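Chapter 4
Reading a Hockey Game

Hockey moves fast, and that is the joy of it! A puck can travel the length of the ice and back before you finish a sip of cocoa. In this chapter you will learn to watch the players who don't have the puck, because they tell you where it is going next.

Key words: forecheck, line change, slot, power play
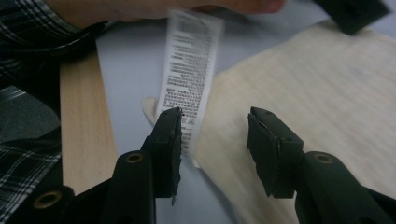

4.1 Why Lines Change

Most skaters stay out for 40 seconds or so and then race for the bench. Watch the Coltlow game in May, when Leandro Painemal jumped over the boards just as the Stollovau defense was changing. He had half the rink to himself, and what a goal it was!

Good coaches plan for these moments. Eduard Trnka had his players practice the change 3 times before every scrimmage, with no puck on the ice at all. 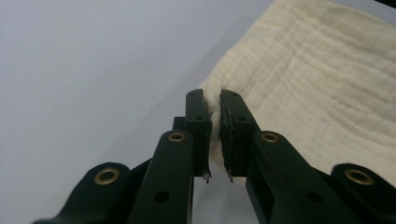
Figure 4.1 Gripper closed on the edge of a muslin cloth.

Before you read on, try watching one full period and following a single player from bench to bench.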